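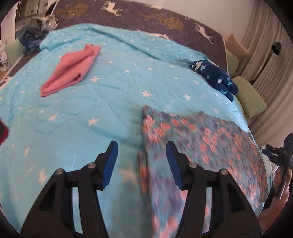
**Ticket 118 — Couette turquoise à étoiles, plis après lavage**
Statut : rouvert
Suivi : Surachet Intarasuk

**Signalement.** La couette ressort froissée du sèche-linge. La cliente demande un échange.

**Réponse Zirketti (niveau 1).** « Étaler la couette sur le lit, les plis partent seuls en une nuit. » J'ai des doutes. Le tissu marque encore, des plis doux, mais sur toute la surface.

**Essai 1, vendredi.** Cycle délicat, essorage à 700 tours, comme sur l'étiquette. Aucun changement visible.

**Essai 2.** Séchage à l'air, près de 9 heures. Un peu mieux au centre, paraît-il — je demande à voir.

**Remarque.** On continue à plier le linge dessus : le tissu à motifs corail, le rose saumon, la polaire marine à étoiles. Difficile de juger une couette qui sert de table de tri. Poser tout ça ailleurs avant le prochain relevé.

**À faire**
- refaire l'essai 1 sans rien d'autre dans le tambour
- laisser le plaid aux animaux blancs hors du test
- demander à Zirketti d'où sort leur « une nuit »

Échange en attente. Je ne ferme pas.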